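How Do You Teach a Robot to Handle the Trash?

You would think trash would be the easy part. Robots have been to Mars! But ask one to pick up a bathroom wastebasket and it may squash it, drop it or grab a handful of air.

A research team called Pronenard wanted to fix that. Their method has a fancy name, "learning from demonstration." You may know it as copying.

First, a person does a chore while a camera looks down from head height, so it gets the same view a robot would. Then a computer studies the video to learn where hands go and how things move. No one types in a rule for every finger. (There are a lot of fingers.)

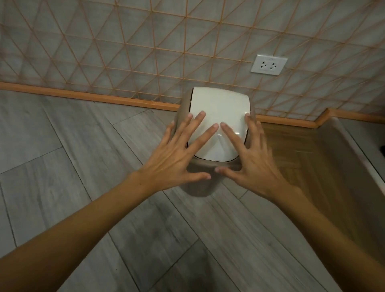
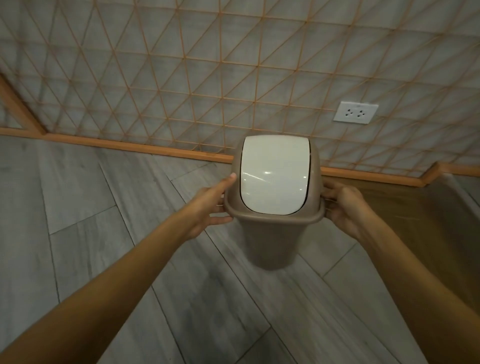
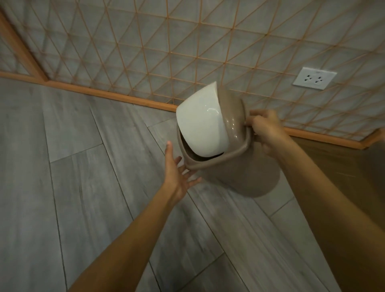
Same bin, three moments: hands on the lid, the bin held up over the floor, and the bin tipped sideways.

A swing lid is sneaky. Push it and it moves. Lift by it and you may be left holding a lid. People know to go for the rim, mostly because they have made this mistake before.

The team recorded 200 short videos and used them to train a robot named Skukora. Before the training, Skukora managed to lift and tip a bin in 2 tries out of every 10. Afterward it managed 7.

"Seven is wonderful," says Colm Ó Conaill, one of the researchers. "The other three are why we practice with clean bins."

Next the team wants to try different shapes of bin, and lids that open with a foot pedal. Skukora does not have feet. They are working on it.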